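Keeping the Rooms Straight
How Drallidwood looks after a simulated robot cell

The cell that Binta Mohammed maintains at Drallidwood has no floor drain and no emergency stop. It is a set of rendered rooms, loaded from a scene file, in which the control software for a household mobile robot is run before it goes near hardware. It still needs setting up each morning, and it still breaks.

Work starts at 7 a.m. with a cold load. The scene server, Pladier, reads the room geometry first, then the furniture, then the loose objects, then the robot. Mohammed keeps that order fixed. If the robot loads before the floor has its collision surface, the wheels settle a hair low and every position reading for the rest of the session carries the error.
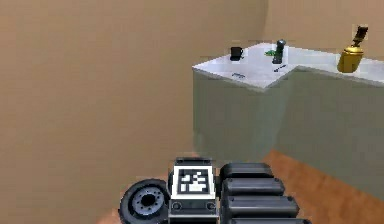

After the load she lets physics run for 2000 steps with no commands sent. Anything placed slightly inside a surface will pop upward or creep sideways in that time. The log records the largest movement for each object, and any part that has moved more than 5 millimeters is reset by hand and tested again. Small flat items are the usual offenders. Their collision shapes are thin, and a thin shape gives the solver little to work with. 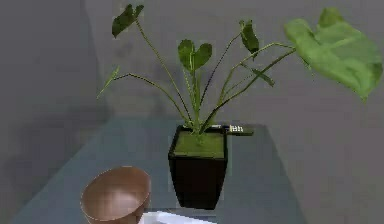 Plants are the most expensive assets in the library. The original model used one collision mesh per stem and leaf, and loading a single pot could halve the simulation rate. Mohammed rebuilt it with a solid block for the container and a few capsules for the stems. Leaves are left out of the collision model altogether, although they are still drawn. A heart-shaped leaf on a long, thin stem can therefore hide an object from a camera without stopping an arm, and test plans have to allow for that.

The full library, known as Odukoya, holds 2949 assets. Each one has a mass, a friction value and a center of gravity. Most faults traced to "the robot" in the past year were wrong entries in one of those three fields. A bottle with its center of gravity set at the cap will fall at the first touch, and the gripper gets the blame.
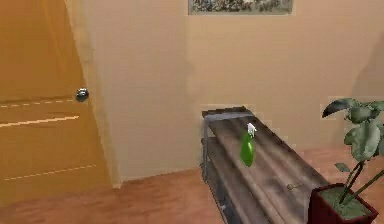 A green spray bottle on the plank-topped bench, with the door standing partly open.

Doors get their own check. The hinge joint has a damping value, and if it is too low the door drifts after release. Mohammed swings each door to its limit, lets go and plots the angle. A good curve flattens and stays flat. A bad one is nearly always a hinge axis that has been nudged during an edit to the wall behind it.

Camera calibration follows. The virtual cameras do not go out of focus or work loose, but their mounting offsets are copied from the physical robot, and those are revised whenever a bracket changes. In July a new bracket was entered in inches in a file that expected centimeters. The views looked plausible, and the mistake survived 28 test runs before a reach test missed its target by a wide margin.
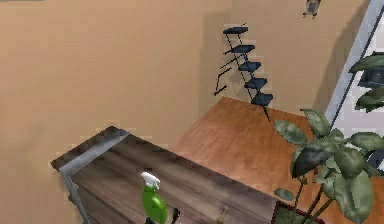

MAINTENANCE NOTES

Keep one copy of the scene file that is never edited. Drallidwood's is called Distton, and every fault report begins by repeating the failure there. If it does not repeat, the fault is in the working copy.

Change one asset at a time and rerun the settling test after each change. Write down the random seed. Where shelving is involved, test the shelves empty first, then with a single object on each level, so that a bad surface height shows up by itself.

Restart the server between long sessions. Memory use in Pladier climbs slowly with each reset, and a slow server drops contact updates before it reports any error.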